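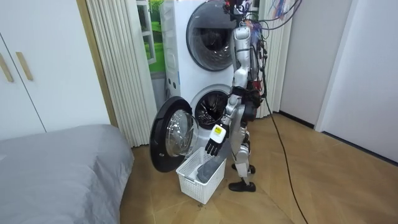 Household Systems, Unit 5: Laundry
Handout to go with the November lectures
Prepared by Solange Figueiredo, with additions from Gilberto Espinoza

Read this before the practical. Bring it with you, marked up, and bring your objections too. Much of what follows is an argument against things you will have been told by relatives, appliance salespeople and the backs of boxes.

1. What the unit is about

Laundry gets taught, when it gets taught at all, as a list of temperatures. I don't think much of that approach. Most of the work in a household wash happens outside the drum: collecting, carrying, sorting, loading, unloading, drying, folding, putting away. The machine does the middle part and gets all the attention.

In the lectures we follow one load from the basket to the shelf and ask at each stage what the usual advice is, who gives it, and what it is based on. Sometimes the advice holds up. Often it was sound for some other machine, or some other fabric, and has been repeated ever since.

2. The basket

The standard claim is that a basket with holes keeps laundry fresh. Catalogs say "breathable" and leave it there. Holes in the side let some air reach the cloth that is lying against the side. They do very little for a damp towel in the middle of a full pile. If your basket smells, look first at what went in damp and how long it sat.

Holes do have two practical points in their favor. The basket weighs less, and you can see whether anything is left inside. Against that, thin straps and drawstrings work their way through the openings and get caught when you pull.

Size matters more than pattern. A basket that holds three loads will be carried once, badly, and then live on the floor for days. Chae-won Pyo's survey for this course covered 179 households, and the complaint that came up most often was a basket too big to lift comfortably when full. I treat that figure with some care. People were asked to name one complaint from a list, and "too big" was first on the list. We will discuss this in class, as it is a nice small example of how a survey can lead its own answers.

Where the basket goes: on the floor, directly in front of the machine you are loading, close enough that you don't step between one and the other. With a front loader you are already bending to reach the door. Putting the basket on a chair behind you sounds kinder to the back, but it swaps a bend for a twist, and I have yet to see anyone show that this is a good trade.

3. Sorting

You were probably raised on whites, darks and colors. Color is one reason to sort. Weight, soil and lint are others, and in most homes they cause more trouble. A heavy cotton bath towel and a thin shirt may both be white, but they do not belong together: the towel sheds, takes up water and is still damp when the shirt has been dry for half an hour.

For the practical, sort by drying time first and color second. Osvaldo Magalhães disagrees with me and will say so in his lecture. His view is that one pink shirt does more damage to household peace than any number of damp towels. He has a point with new garments. Wash anything new and strongly colored by itself the first time.

Check pockets. I have no skeptical remark to make about pockets.

4. Loading the front loader

Put things in one at a time, or in small handfuls. The habit of scooping the whole pile up in both arms and pushing it in saves a few seconds and gives you a rolled sheet with three socks inside it that never open out.

How full is full? The rules you will hear are "three quarters," "a hand's width at the top" and "until the door just closes." The first two come to nearly the same thing for cottons. The third is wrong for almost everything. For synthetics and delicates, half a drum is a better limit, and your manual should say so in a table that hardly anyone opens.

Underloading is the mistake you hear less about. A single heavy item in a large drum has nothing to balance it. The machine tries to spread it, fails, tries again, and may give up on the spin altogether. Add two towels.

Before closing the door, run a finger around the rubber gasket. Small pieces like to sit in the fold between the gasket and the drum. Washcloths and baby socks are the usual ones, and they get pinched or, worse, stay there wet until next time. 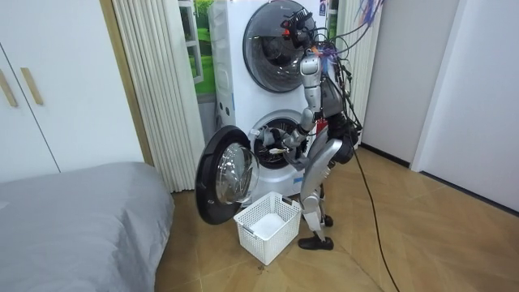 5. The stacked pair

Many of you will rent apartments where the only machines that fit are stacked, dryer over washer. The sales case is floor space, and it is a fair one. Two machines stand on the footprint of one.

What gets left out is the lifting. Wet laundry is heavy, and in a stack every piece travels upward from the lower drum to the upper one. A tall person hardly notices. A shorter person may not be able to see into the back of the upper drum, and that is where the forgotten sock is. Side by side, you would move the same load across at one height.

Some practical points about stacks:

– The pair must be joined with the stacking kit meant for those models. Resting one machine on the other with a rubber mat between them is asking for trouble on a fast spin.

– The washer goes on the bottom. It is the heavier machine, and the one that shakes.

– Level the lower machine before the upper one goes on. Afterward it is a job for two people and a bad temper.

– Try reaching the controls of the upper unit before you sign a lease. Bhupendra Chaturvedi's class project at Lallcombe found tenants keeping a step stool in the laundry closet for this alone.

On floors: wood moves with moisture. If the pair stands on parquet, wipe up drips when they happen and look under the front edge now and then. A tray under the washer catches a slow leak. It will not save you from a burst hose, whatever the packet says.

6. Detergent

Use less than you do now. The dosing line on most caps is hard to read, and people fill past it. Soft water and lightly worn clothes need a small dose. Too much detergent leaves residue in the cloth and in the gasket fold, and the usual response to the resulting smell is more detergent.

In the lecture we compare two made-for-teaching dosing sheets, Indix and Ultus. Both describe the same load. Indix asks for the weight of the laundry, the soil and the hardness of the water. Ultus asks only whether the load is "normal." Decide which you would really use at ten at night, and then decide whether that is the same thing as which is better.

7. Drying

Shake each piece out before it goes up into the dryer. This is old advice and I have tried to find fault with it, without success. Shaken pieces tumble apart, and a sheet that goes in as a rope comes out as a rope with a wet core.

Clean the lint filter every load. Take things out while the cycle is fresh. "It can sit till morning" is a decision to iron.

8. For the practical

Work in pairs. Each pair takes one mixed basket and washes it in two loads. Write down:

– how you split the basket, and your reason in one sentence

– how full the drum was, by eye, before you closed the door

– anything found in the gasket fold, before or after

– which pieces came out of the dryer still damp, and what they were next to

Limit the write-up to 442 words. The odd number is Gilberto's and comes from the space on the form. Tables do not count toward it.

I would much prefer a pair that reports a muddle clearly over a pair that reports a perfect wash. If two baskets sorted in different ways give the same result, say that.

9. Reading

Rathnayake, chapter 10, on domestic work and machine claims. Read the footnotes, where most of the doubts have been put. The chapter is weak on drying and assumes everyone has a yard.

Pyo, survey notes, in the course folder. Look at the wording of the questions before you look at the results.

Questions about the practical go to Gilberto Espinoza. Complaints about section 3 can go to Osvaldo, who will enjoy them.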